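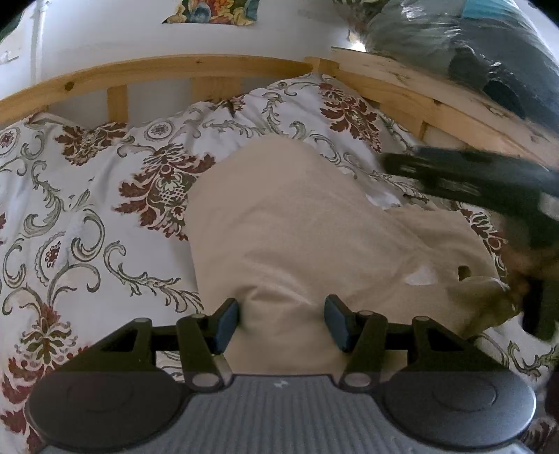

Automotive Body Design, Session 5
Camouflage, spy shots and the road to the unveiling
Handout for April 16, 2024

Last time we got as far as the full-size clay and ran out of clock before the surface freeze, so let me finish that thought first. The freeze is the day the outside skin of the car stops changing. After it, the people who cut the stamping dies can start spending real money, and a designer who wakes up at 3 a.m. wishing the shoulder line sat a touch lower has to live with it. Everything in this session happens after the freeze. The shape is done, and a whole lot of people are now paid to keep anyone from seeing it.

Mules and prototypes

Please keep these two straight, I get them mixed up in papers every year.

A mule is an old body with new parts under it. If a company is working on a new front-drive platform, the first cars to run on it will often wear the body of whatever the company already sells, cut and stretched to fit. You spot a mule by the bits that don't line up: wheels pushed too far out, riveted-on arch extensions, a wheelbase that leaves an odd gap behind the front door. A mule tells you a lot about track width and wheelbase and next to nothing about styling.

A prototype has the real body, or close to it. These come later and they're the ones that get the wrap. Early prototypes may still carry stand-in lamps (round ones, often, bought off the shelf) and a fake grille panel. Late ones have production lamps with most of the lens taped over, and at that stage you can learn a great deal from a single decent side view.

How the disguise works

There are two tools, and most programs use both.

The first is the printed wrap. The swirls and checks are there to break up the highlights. Remember from Session 2 that we read a car body mostly by how light runs along it - a crease shows up as a bright line next to a dark one. Put a busy high-contrast pattern over that and your eye loses the line. Cameras have trouble too, and autofocus can hunt on some of the finer patterns. But a wrap is thin! It can't change the outline. Roof arc, window shape, hood height, overhangs, all of that is still sitting there for anyone who looks.

The second tool is cladding, which means foam or plastic panels bolted or strapped on to change the outline. You might see a false trunk lid that makes a fastback look like a sedan with a proper notch, or a square box over the rear window. Cladding does a better job of hiding things, and the engineers hate it. It adds weight, it spoils the airflow, it covers cooling openings, and it flaps. A car in full cladding can't be used for wind noise work or for any honest fuel economy run, so the covering comes off in stages as the test plan demands.

Our running case for today is the Cladbridge Jukis, the compact four-door coupe. I picked it because the roof does so much of the work on that car, and roofs are hard to hide.
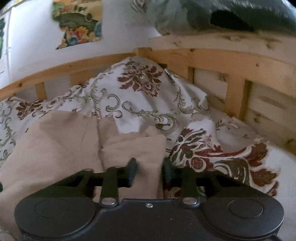

The first Jukis prototypes went out in February with foam along the top of the rear doors and a padded block over the trunk. From the front they looked like any small sedan. From the side you could follow the roof until just past the B-pillar, and the slope had already started by then. A sedan with normal rear headroom holds its height further back than that. So anyone with a straight side shot and a ruler could tell it was a coupe-type roof, foam or no foam.

Work through it with me in proportions. Take the wheel diameter as your unit. Count how many wheels fit between the axles, then how many from the front axle to the base of the windshield. On a rear-drive car that second distance tends to be long, and on a front-drive car it tends to be short, with more nose hanging out ahead of the wheels. The Jukis comes out short, as you'd expect, but the designers pulled the base of the A-pillar back visually with a black panel, and I'd like you to find where. It's a lovely cheat and I only noticed it on the second look.

The development fleet was 18 cars. Two of those went to the hot-weather site at Skisbridge, and that pair got the lightest covering of the whole program, because cooling tests need the grille and hood open. If you're hunting for a clear look at a new front end, hot-weather cars are where you'd go looking. Cold-weather cars often wear grille covers and pick up so much road salt and snow that the nose might as well be wrapped twice.

From concept to street

Cladbridge showed the concept, the Uniyal, well ahead of the production car. Put the two side by side and make a list. My own goes like this:

Wheels: smaller on the production car, with more tire sidewall.
Mirrors: camera stalks on the concept, ordinary mirrors on the Jukis.
Door handles: hidden on one, normal pull handles on the other.
Glass: the concept has no B-pillar at all. The Jukis has one, painted gloss black.
Lower body crease: kept, but softer. I think that's a stamping depth issue. Thomas Marras, who read a draft of these notes, thinks it was a taste decision, and he may be right.
Roof: nearly untouched. They spent their money there.

That last line matters most to me. When you compare a concept with its production car, look for what survived. The parts that come through the freeze unharmed are the parts somebody fought for in meetings.

Leaks, planned and otherwise

A quick word on the teaser, and I'll come back to it next session with the marketing material. Once tooling suppliers, dealers and the brochure printer all have pictures, keeping a car secret gets very hard, so companies start letting out bits themselves: a taillight in the dark, an outline under a sheet, an interior with the doors shut. Look at the order they come in. The strongest feature is usually held for last, and the weak one may never get a teaser at all.

For next time

Read the chapter on surface highlights again, pages 215 on. Then pick any camouflaged car you can find a side view of, trace the outline in pencil, and mark with a dotted line anything you believe is cladding. Write half a page on why you believe it. Guessing the model name earns nothing, I want the reasoning. Bring the tracing on paper, please - the projector in our room is still cutting off the left edge of everything.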